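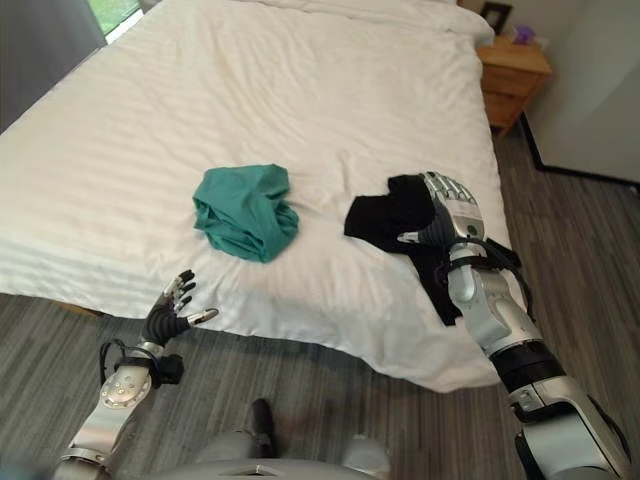 Both on the bed again: the teal one and the black one.

Stiltulura Forums > Around the House > Laundry & Closets > Clothes on the bed: daily pickup or one big sort?

Filed under: bedroom, laundry, small spaces, routines

Nilton Tello
2024-11-20

I'd like to hear how other people handle clothes that get taken off and put down on the bed. I don't mean clean laundry waiting to be folded. I mean the sweater you had on for two hours and the jacket you wore to the mailbox. It lands on the duvet, and at bedtime it gets moved to the chair, and in the morning it goes back on the bed so someone can sit on the chair.

We have around 500 square feet, one closet, and no room for another dresser. The duvet is white, so lint from anything black shows up on it right away. I wash the cover more than I'd like to.

My idea is to pick up every evening before dinner, with three places for things to go: wash, hang up, wear again. My wife thinks a daily pickup will last a week and that we should do one proper sort on Saturday and leave it alone in between. We've been going back and forth on this since September.

What do you do, and has it held up?

Nelly Usuga
Saturday sort here, for years. Everything goes on the bed, and I mean everything: the chair, the hooks, the back of the bathroom door. Then it all leaves the bed. I put on the radio and it takes less than an hour. During the week I don't think about it.

The thing with daily pickup is that you handle the same sweater five times. Once a week you handle it once.

Gilberto Arboleda
I disagree with Nelly. By Saturday you can't remember what has been worn and what hasn't, so you end up washing all of it to be safe. That's how sweaters get ruined. I shrank a good one that had been worn for a single lunch.

Daily, and keep it short. The way I do it:

1. Start with whatever is dark. Black things go first because they shed on light bedding and pick up lint from it too. Check the pockets, shake it out away from the bed, and decide.

2. If it's a jacket or coat, it never goes in the basket and it never goes back on the bed. It goes on a hanger or a hook. Outerwear takes up so much space in a basket that one coat makes it look like a full load, and then somebody runs a full load. Hold it up by the collar for a second before you hang it so the sleeves drop straight. Mine used to go up with one sleeve inside out and stay that way until I was late for something.
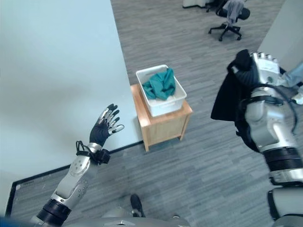
3. Then the light and colored things. Smell test, look at the cuffs and the neck. If you have to think about it for longer than a few seconds, it goes in the wash.

4. Straighten the duvet last. If you straighten it first you'll only wrinkle it again reaching over for the stuff on the far side.

Whole thing is shorter than brushing your teeth once you're used to it.

Nilton Tello
Gilberto, where does "wear again" go in your version? You have wash and you have hang. That third category is the one that causes the trouble at our place.

Gilberto Arboleda
I don't have one. If it can be worn again it goes back where it came from, drawer or hanger.

Nelly Usuga
You put worn clothes back in the drawer with clean ones? No.

Gilberto Arboleda
A sweater I wore over a shirt for two hours is clean. Socks and T-shirts get washed every time, obviously.

Nelly Usuga
It's been in a restaurant or on the bus or wherever. It can hang on a hook overnight at the very least. I wouldn't fold it up against clean things.

Percy Ccori
I'm with Nelly about the drawer and with Gilberto about doing it every day.

Our "wear again" spot is a row of hooks inside the closet door, one per person plus a spare. When the hook is full, something has to move before anything else goes on it. I tried a second open basket for this before the hooks and it was a mistake. Things at the bottom got forgotten. I found a shirt in there that I had replaced because I thought I'd left it at a hotel.

Also, Nilton, how far is your laundry basket from the bed? You didn't say. If it's in the bathroom or the hall I think that's half your problem.

Nilton Tello
It used to be in the bathroom behind the door. You had to step in, close the door, lift the lid, and so on. I moved a smaller one out where we can see it. It's white, no lid, and it sits up on a wooden surface so I don't have to bend for it, which my back likes. The teal thing made it in this time, more or less. 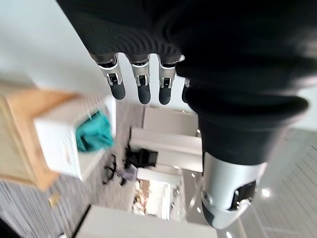 The height does help. When the basket was on the floor I'd throw things at it from across the room and miss, and then they'd be on the floor until the weekend. Now I have to walk over and put them in. The downside is that it's a small basket and it looks full after two or three things, so we're running smaller loads. I haven't worked out whether that costs us more in water than it saves in aggravation.

My wife would prefer something with a lid. She says an open basket is the same pile in a different place.

Percy Ccori
She has a point, but keep it open for now. A lid is one more thing to do, and people set things on top of it. We had a lidded one and the lid became a shelf for clothes.

Don't push things down into it either. Damp towels at the bottom of a packed basket will make everything smell by the next day.

Gladys Quispe
I work in a laundromat and I'll put in a word on the small loads. A half load in a machine that senses the weight is fine. A half load in an older top loader set to full is a waste of water and doesn't wash any better. Look for a load size setting and use it.

On lint: wash the black things separately from anything white or pale, turned inside out, and shake them before they go in. Most of the lint people blame on their dark clothes comes off a towel that was in the same load. For the duvet cover, a damp rubber glove dragged across it in one direction takes off more than a sticky roller does. Do it before you wash the cover.

And bright teal or turquoise cotton can bleed the first few washes. Cold water, and keep it away from the white cover until you know.

Nilton Tello
Thanks Gladys, the glove thing is new to me. I've been going through sticky rollers at a terrible rate. I use Tamayo powder for everything at the moment. Is that all right for darks?

Gladys Quispe
Powder can leave marks on black if the water is cold and the load is packed. Dissolve it in a jug of warm water first or switch to liquid for that load. Otherwise it's fine.

Nelly Usuga
Has anybody priced a narrow wardrobe? I know Nilton said no room, but some of them are only 20 inches wide and that would take care of the jackets. I looked at the Stivberg, $250 for the plain one, and there is a Wusumwood that's much nicer and costs $900. I couldn't tell you what the extra money gets you besides the doors closing quietly.

Percy Ccori
More furniture is more surfaces. The top of ours has a suitcase and a fan on it.

Gilberto Arboleda
Agreed. Get the hooks. They cost next to nothing and you can take them with you when you move.

Nilton Tello
No wardrobe. We measured in September and the closet door wouldn't open all the way.

What I've decided to try: evening pickup on weekdays, basket stays up where it is, jackets go straight to a hanger. I'm giving it 20 days and then my wife gets to pick the system if it has fallen apart. Hooks on the closet door too, if I can find some that don't need screws, as it's a rental and the door is hollow.

The other thing I noticed once I started paying attention is that clothes aren't the only things that get put down and left. Packages are just as bad. We have one on the carpet now with its white plastic, and as long as it's there I walk around it to get to the bed and drop whatever I'm carrying on the duvet. So packaging is going on the list for the evening round. Cardboard flat by the door, plastic in the bin, whatever was in it put away the same day.

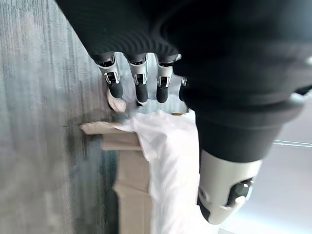
Gladys Quispe
Save one of the bigger plastic bags if they're clean. They're good for keeping a winter coat off the closet floor for a few days, though I wouldn't store anything in one for months. Fabric needs some air.

Nelly Usuga
I do packages on Saturday too.

Gilberto Arboleda
Of course you do.

For the hooks, the over-the-door kind needs no screws at all. Measure the thickness of the door and the gap at the top before you buy. Mine scraped the frame until I put a strip of felt under the bracket.

Percy Ccori
Adhesive ones are all right for shirts. Don't hang a wet coat on them. One of mine came down in the night with a strip of paint.

Nilton Tello
Over-the-door then. The gap looks tight but I'll measure tonight. Nelly, how do you deal with things you need midweek if they're all in a heap until Saturday?

Nelly Usuga
I dig. It's usually near the top.

Related threads
Getting lint off a white duvet cover without a roller
Over-the-door hooks on hollow doors
Small loads in an older top loader
Worn once: drawer, hook or wash?
Lid or no lid on the laundry basket
Where do you put winter coats with one closet?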